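Bread proving bowl -- does size matter? And covering it?

Posted in Baking Help, Nolten Community Boards

plelosell_baker
Hi all, new to bread. Every loaf I make spreads sideways and comes out like a frisbee. Using a 500g bag mix from Quinlan Mill, kneading by hand, leaving it an hour in the kitchen. My mum says the bowl's too big, my neighbour says it's too cold. Kitchen is chilly tbh. Also cling film or tea towel?? Oven only has 2 shelves so not sure if that matters.

oldcrust57
Bowl size won't do it. Dough rises to whatever it rises to, a big bowl just makes it harder to judge. Sounds underproved or too wet. Hold back 57 ml of the water next time and see how it feels, should be tacky, not sticking to everything. Cold kitchen -- give it two hours, three if need be. Go by the dough, forget the clock. Poke it, if it springs back slowly it's ready.
Shape it tight before the second rise. That's where most flat loaves come from, people just plop it on the tray.

grikholm_gran
Agree with above re shaping. I'd use a tin untill you get the hang of it, can't spread in a tin. Tea towel needs to be damp or you get a skin on top. Cling film's fine, oil it first. Shower cap also works, wash it obviously.
As for bowls, any old thing. Light plastic ones are good as they don't feel cold like my big china one does, takes ages to warm up. Couple of pics, bowls on the table

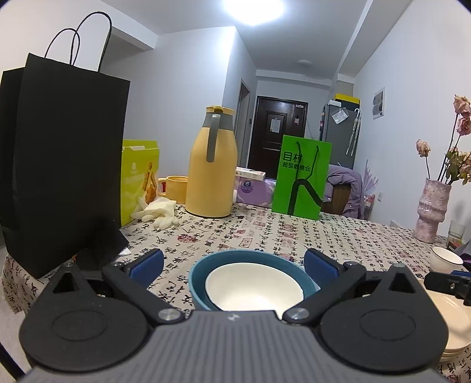
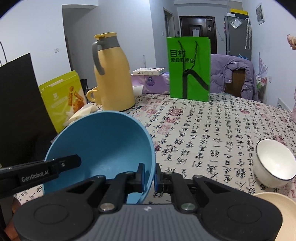 Oven and shelves
Middle shelf, forget the other one. Get it properly hot first, mine takes ages. Tap the bottom when its done, should sound hollow. Leave it to cool before you cut it or the middle goes gummy -- I never manage this myself.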